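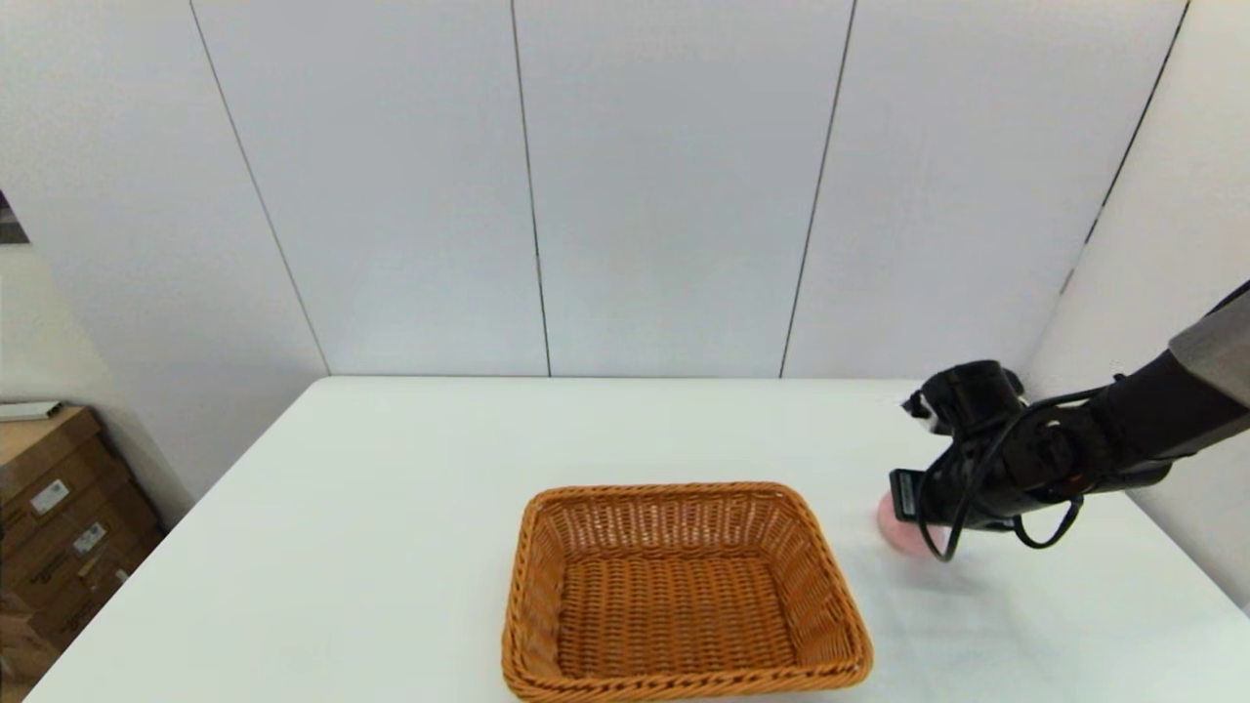

Hi all, quick one before I run out of evening. Cleaning a woven basket, how do you do it without wrecking it?? It's the rectangular sort with rounded corners, open top, sold to me as wicker but I couldn't swear to what it's made of. Bought it at the Perron market in Tirnau and it's been collecting dust ever since. Rim is my main problem. It's a thick braided one and the fluff gets right down in the twists, whereas the floor of it is that tight criss-cross weave and just looks a bit dull. Had a go with a dry cloth. Mostly moved the dust about.

Things I've been told so far: dunk it in the bath (my mum), never let water near it (my sister), hoover it (man in the shop). Can't all be right. It's going to be for soft toys and balls, so it'll need doing fairly often and I don't want a big performance every time. Also it sits on a white table and I'm a bit worried about the colour coming off if it gets damp. It's quite an orangey tan so I do wonder if it's stained.

Need it sorted before July when we've got people staying. Thanks in advance, sorry for the ramble.

Liette Bergeron
16 June 2018

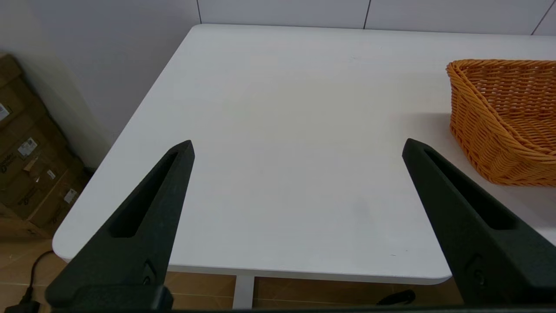
Vibeke Kárason: Your sister's nearer than your mum, but a little water won't hurt. Don't soak it. I did that with one from a shop in Halden and the bottom bowed so badly it rocked on the table for ever after.

What I do now:

- hoover first, soft brush end, low suction. Inside, outside, then tip it over and bang the bottom
- old toothbrush or a cheap paintbrush for the rim. Work along the twist, not accross it
- cloth wrung out in warm water with a drop of washing up liquid. Wrung out properly, it should feel barely damp
- second cloth, plain water
- dry it straight away with a towel, then stand it somewhere airy. Not on a radiator, not in full sun

On the colour, try a damp white hanky on the underside and press for a minute. If it comes up orange, stick to dry brushing and put something under the basket. If it's clean you're fine. Mine has left a mark on a pale shelf once, but that was my fault for putting it back too soon.

For a toy basket I'd do the hoover bit every 3 weeks or so and only bother with the wet cloth a couple of times a year.

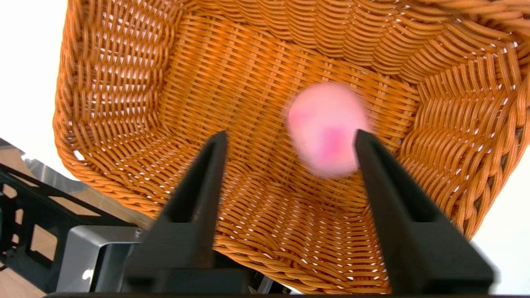

Oh and the corners. Dust packs in where the side bends round to meet the floor, and the hoover skims straight over it. Paintbrush again, poke it through from the outside so it falls in, then hoover that up. Fuzzy toys make it worse, they shed and the bits catch on any rough end. If you find a strand that snags, snip it close with nail scissors, don't pull. Pulled one on mine and half a row came loose.

Anything sticky, cotton bud and patience.

pellbridge_pat: just take it outside and hit it with a wooden spoon. had mine years, never washed it. must be 1000 crumbs gone through that thing

wouldnt bother with a liner either, you only end up washing the liner

Liette Bergeron: Thanks both! Hanky test done, came up clean, so going for the damp cloth tomorow. Paintbrush is brilliant on the rim, got a horrible amount out. Vibeke, did you ever get yours to sit flat again or did you give up on it?

Vibeke Kárason: Gave up. It's in the shed with pegs in. Somebody told me to damp the bottom and leave it under some heavy books overnight, might work if yours ever goes, but I never got round to trying.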